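**Footpath across the Bendia flats to reopen to walkers and cyclists**

KENNEDY, July 2, 2024 — The Bendia Crossing Trust is very happy to announce that the long footbridge over the Bendia flats is ready to welcome walkers and cyclists again, after a season of repairs that began in February and kept a good many of us going the long way round by the Minik road. We know how much people have missed it, and we are grateful for every patient letter, phone call and kind word that reached our little office along the way.

The work was carried out by Rollar, a local firm that has looked after bridges and retaining walls in this part of the county for years. Their crew patched the worst of the concrete, checked the railings on both sides post by post, and replaced 68 fixings that had given all the service anyone could fairly ask of them. The crossing was inspected again at the end of the job and passed for foot and bicycle traffic. 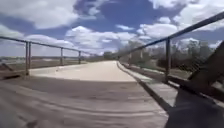
Regular visitors will be glad to hear that the bridge has kept its character. We talked for a long while about whether to resurface the whole path and paint the railings a brighter color, and in the end we chose to spend the money on sound repairs and leave the look of the place alone. The concrete still shows its age in streaks and patches, the rails are still dark and plain, and the open country beyond them is as wide and pale as ever on a bright day. A fresh coat of paint may come later, if funds allow.

The repairs were paid for by a county grant and by 369 households who gave to the spring appeal, which raised $2,305 toward the fixings and the new signs at the Kennedy end. To everyone who gave, whether it was a large check or a jar of coins — thank you, truly.

A few simple requests for the summer: please keep to the right when it is busy, walk your bicycle when passing small children or dogs, and take your picnic things home with you. Cyclists are asked to stay under 5 miles an hour on the crossing. The path has no lighting, so evening walkers may want to bring a flashlight.

The bridge opens at sunrise tomorrow and will be open every day from sunrise to sunset, free of charge. Parking is available at the Kennedy end, and there is a bicycle rack beside the Minik road entrance.

**About the Bendia Crossing Trust**

The Trust cares for the footbridge and the paths leading to it on behalf of the towns of Kennedy and Minik. Press questions may be sent to the Trust office in Kennedy, where we are always pleased to talk about the bridge.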